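ボア(生地)

ボアというのは、表面に長めの毛を立てた、もこもこの生地のことです。ひつじの毛みたいにくるくる縮れたものは「シープボア」と呼ばれていて、冬になるとパーカーやブランケットでよく見かけますよね。私はこの手の生地が大好きで、家じゅう毛足だらけです(掃除は大変ですけど!)。この項目も、半分は趣味で書いています。

名前について

日本語の「ボア」は、もともと毛皮や羽毛で作った細長い襟巻きを指す言葉でした。さらにさかのぼると大蛇の名前で、首にぐるっと巻いた姿が蛇に似ていたからだそうです。それがいつのまにか毛足のある生地全般の呼び名になりました。英語圏で服を買うときに boa と言うと羽根の襟巻きが出てくるので、sherpa とか pile fabric と言ったほうが通じます。私も昔、友人のレオニー・カロン(Léonie Caron)に「ボアの上着がほしい」と言って、舞台衣装の店に連れていかれたことがあります。

つくりと素材

基本は、土台になる編み地や織り地に毛をつけるというもの。毛の素材はポリエステルかアクリルが多く、ウールを混ぜたものもあります。軽くて乾きやすいのはポリエステルで、アクリルは手ざわりがふわっと柔らかい感じ。縮れは糸の段階でつけることもあれば、生地になってから熱と起毛で出すこともあって、メーカーごとにかなり違います。

暖かさのもとは、毛のあいだにたまる空気です。だから毛がつぶれると薄っぺらく感じますし、風にはわりと弱いんです。表地に風を通しにくい布を使って、裏にボアを張った上着が多いのはそういうわけで、私が11年着ている Privden のコートもまさにこの作りです。

フリースとの違い

よく聞かれるのがこれ。フリースも土台は編み地で、表面をかき起こして毛羽を出しています。毛が短くてそろっていればフリース、長くて房になっていればボア、というのが売り場でのだいたいの分け方でしょうか。ただ「ボアフリース」という商品名も普通にあるので、境目はあいまいです。生地屋の Kitetti では同じ棚に並んでいて、店番のヤオワラック・プラサートシー(Yaowalak Prasertsri)さんも「触って好きなほうを買えばいい」と言っていました。

目付(1平方メートルあたりの重さ)も参考になります。私が膝掛けに使ったのは305グラムのもので、ミシンで縫うにはこのくらいが楽でした。もっと厚いと押さえの下に入れるだけでひと苦労です。

色と見た目

白や生成りが定番ですが、毛先と根元で色を変えたものも人気があります。汚れが目立ちにくいし、折りじわのところで濃淡が出て、なんとも表情がいいんですよ。 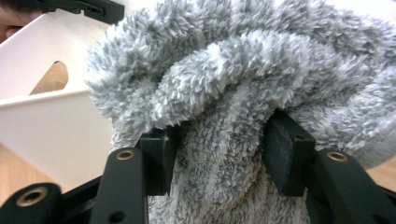 毛先がグレー、奥が白っぽいグレーの、まだらに見えるもこもこ生地
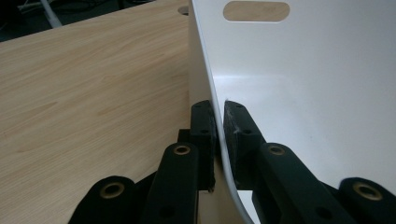 手入れ

洗うときは裏返してネットに入れ、水かぬるま湯で弱く回します。柔軟剤は少しなら大丈夫ですが、入れすぎると毛がぺたんと寝てしまいます。乾燥機の高温は避けたいところで、化繊の毛先は熱で縮れて固くなり、こうなると元に戻りません。私は4枚続けてだめにしてから、ようやく陰干し派になりました。

干す前に軽く振って、半乾きのうちに目の粗いブラシで毛を起こしておくと、仕上がりがずいぶん違います。毛玉は引っぱらずに小さなはさみで切るのがおすすめ。しまうときは圧縮袋に入れたくなりますが、ひと夏つぶしておくと折り目がなかなか取れないので、うちでは大きめの布袋にふんわり入れて棚の上に置いています。7月に一度出して風を通せば、秋まではそのままで平気です。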